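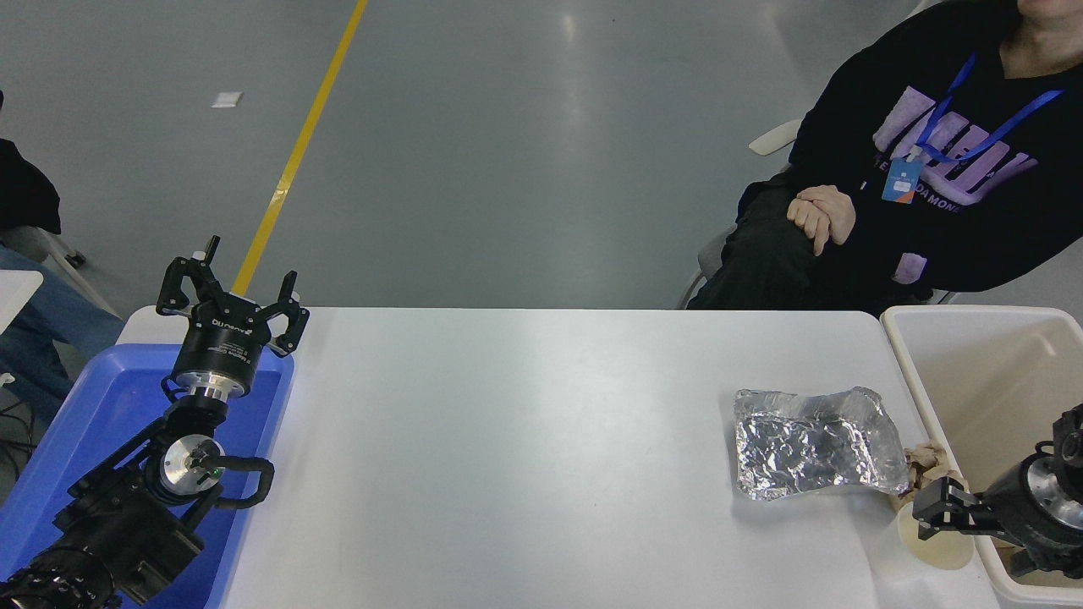 Foil and paper are both rubbish once you have scrunched them up, so why can't they go in together? A reader in Year 4 at Rimness School sent in that question, and lots of other children have asked nearly the same thing.

Home | Topics | Make and Do | Ask Us | For Teachers

Why do we sort our rubbish?

The short reply is that foil and paper are made from different stuff. To be used again, each one has to go to a different place and be treated in a different way.

What is foil?

Kitchen foil is a metal called aluminium. It has been rolled between heavy rollers until it is thinner than a page in a book. It feels a bit like paper because you can fold it and tear it with your fingers, but it is the same metal that is used to make many drinks cans.

Aluminium comes from a rock called bauxite. Getting the metal out of the rock takes a great deal of electricity. Melting old aluminium to make new things takes far less. Old foil can be melted and rolled again and again, and it is still good metal each time.

What is paper?

Most paper is made from wood. The wood is broken down into tiny threads called fibres, and the fibres are mixed with water to make a mush called pulp. The pulp is spread out flat, pressed and dried.

Old paper can be turned back into pulp. The fibres get a little shorter every time this happens. After several goes they are too short to hold together, so new fibres have to be added.

What happens if they are mixed?

Foil does not turn into mush in water. If it gets into the paper tank, it has to be caught and taken out. Paper does not melt in a furnace. It burns. Food is a problem as well, because grease soaks into paper and the fibres will not mix properly with the water.

At the Pernbridge sorting centre, mixed recycling goes along a moving belt. Big magnets pull out steel cans. Aluminium does not stick to a magnet, so a different machine is used further down the belt. It has magnets that spin very fast, and these push the aluminium off the end of the belt and into its own container. Very small bits of foil can slip past, and this is why it helps to save them up and squash them into one bigger ball.

The centre fills 11 lorries with sorted paper on a busy day, and only 2 with aluminium. Aluminium is light, and people use less of it.

The scrunch test

Some wrappers look like foil but are really plastic with a shiny coat. Crisp packets are usually like this. You can find out which is which at home.

1. Take a clean, empty wrapper.
2. Scrunch it up tightly in your hand.
3. Open your hand and watch.

If it stays in a ball, it is probably foil. If it springs open, it is probably plastic, and it should not go in with the metal.

The test works for paper too. Plain paper stays scrunched. Some wrapping paper has a plastic layer and opens up again.

Getting things ready

Foil should be clean. Wipe or rinse off any food, let it dry, then add it to your foil ball. A ball the size of an adult's fist is big enough. Plain paper can go in flat or folded. Paper that is greasy or covered in food goes in the food bin in some towns and in the general rubbish in others. The rules are not the same everywhere, so ask a grown-up to look at the list from your council.

Words to know

Aluminium: a light, silver-coloured metal.
Bauxite: the rock that aluminium comes from.
Fibres: tiny threads. Paper is made of them.
Pulp: a wet mush of fibres and water.

More in this topic

How is glass melted?
Where does the food bin go?
8 things to make from a cardboard tube
Why do magnets stick to some metals?
Inside the Pernbridge sorting centre
What is a landfill?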